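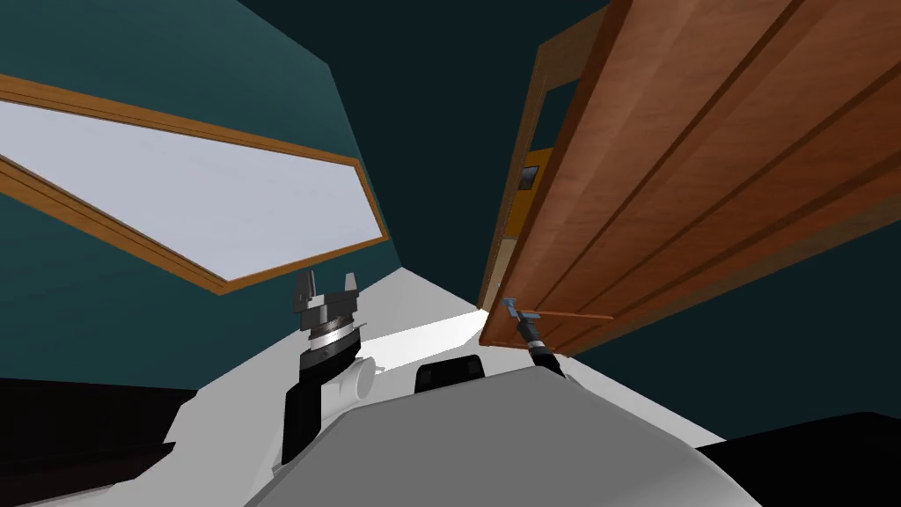 Nundstead Robotics Club, Simulation Team

How to set up the door task in the Mivlow kit

I've been poking at the Mivlow simulation kit for a couple of weeks now, and the door room is the one everybody asks me about, so let me walk you through it! Elba Ledesma got our club a license (46 dollars a seat, not bad), and I've put it on the old tower by the printer.

First, install the base package and then the room pack. The room pack is a separate download, 371 MB, and the installer won't remind you. Open the launcher, pick Rooms, then Door, and choose the two-armed robot. You'll start out looking down over the robot's own white torso, with the window off to the left and the big wooden door on the right. It's a pretty steep tilt and it made me a little seasick at first, but leave it alone until you've got a few runs in.

Next, the right arm. Bring the gripper up to the lever slowly (I keep the speed slider at 40) and stop once the light blue fingers are right at the handle. Save a checkpoint there! I didn't, and I had to redo the approach every single time I messed up the next part.

The left arm you can park. I leave it pointing up with the fingers open, well clear of the door.

Now switch to Record, move the lever, and ease the arm back. If the door jumps or shivers, go into Physics and turn up the hinge friction a notch. Rosimeire Mendonça found that one, and it fixed most of my bad runs. A full episode takes me roughly 123 seconds, and she's a lot quicker.

So is it worth the money? I'd say yes for the rooms, and a grumpy maybe for the manual, which skips the checkpoint menu completely. I want to try the Jukholm add-on in July and I'll put my settings up on this page when I do.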